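Purkine publishes simulation checklist for shared robot arms

Skikinham, Dec 19, 2023

Purkine has published a free checklist for teams that test robot arms in simulation before trying a task on real equipment. It has nine points and runs to two pages. Labs at Lullau and Kwok have used a draft since August.

Each task must be run 400 times, with furniture and lighting kept in the test room, and every failed run must be logged.

"A pass rate means little if the failures were thrown away," said Oi-ling Wu, who edited the checklist.

Simulated test room with the arm mounted on the table:

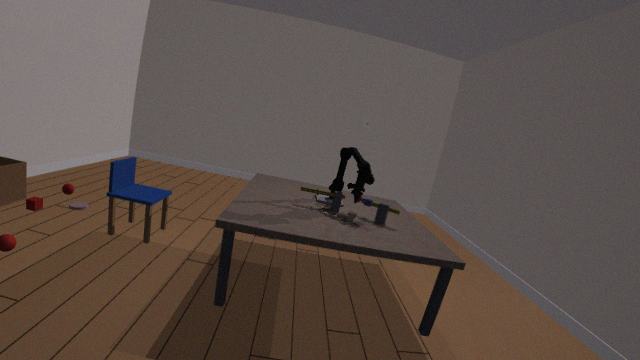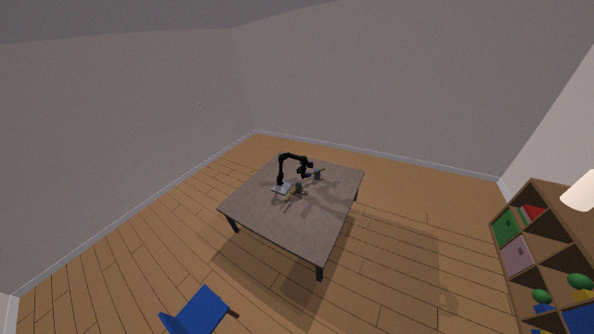 How to comment

Comments are open for seven weeks and should quote the point number. Stella Mohamedi will reply for Purkine through the contact page.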